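Collecting grasp examples for a bin-picking model without fooling yourself

May, by the Flallden bench notes editor
7 min read

Most guides to gathering grasp data start with a big number. Ours used to as well. We had 2,419 recorded attempts on the Nulitow set and a model that was hopeless the moment we changed the toys. When we went back through the lot, only 384 were worth keeping. What follows is the routine we use now. I don't claim it is clever.

1. Decide what an attempt is

Write it down before you switch anything on. For us, an attempt starts when the arm leaves its rest position and ends when the gripper opens over the drop tray or we give up. If you let the operator decide afterwards, you will collect a lot of flattering clips and very few failures, and the model needs the failures.

2. Fix the bin

Clamp it. A bin that creeps a few millimetres every time a finger brushes the wall will spoil your calibration by lunch, and you won't notice until the evening. Check the clamp every time you reset the objects.

3. Choose awkward objects

A set of identical cubes gives lovely success rates and teaches you next to nothing. Mix round with flat, soft with hard, and pick some things that differ in colour from the bin and some that hardly do. Keep the count small. Five is plenty to begin with. I have heard the argument for piling in thirty, mostly from people who hadn't labelled any.

4. Reset by tipping, and leave what you get

Put the objects in a tub, tip them in, hands off. Don't tidy. People spread things out without meaning to, and then the learning system never meets two objects that touch. 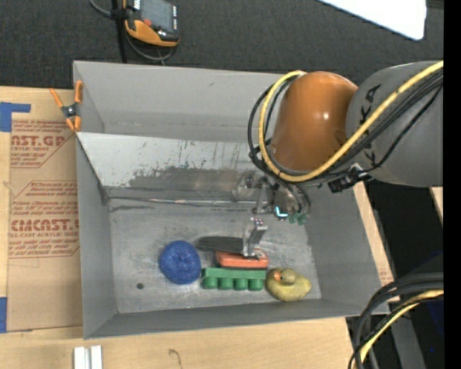
Gripper finger down among a close group: the green block nearly touches the duck, and the dark object and the reddish one sit right by the fingertip.

5. Label on the spot

Record which object you were after before the fingers close. Guessing from the recording later is how we ended up with a whole Ernthorpe batch where "target" meant "whatever came up".

6. Hold some back

Of your first 600 attempts, set a portion aside and don't look at it. Hold out whole objects too. A score on toys the model has already met is a memory test.

7. Stop sooner than you planned

Train early, look at what it gets wrong, and collect more of that. The Tessier write-up says 780 attempts per object. I can't find any reason given for the figure and would treat it as a guess.

Comments (3)

benchrat: We tip from a tub as well, but round things always roll to the same corner. Do you turn the bin?

plainwires: Step 5 is the one everyone skips. Guilty.

oddsock44: Not convinced by five objects. Would like to see the curve before I throw out my thirty.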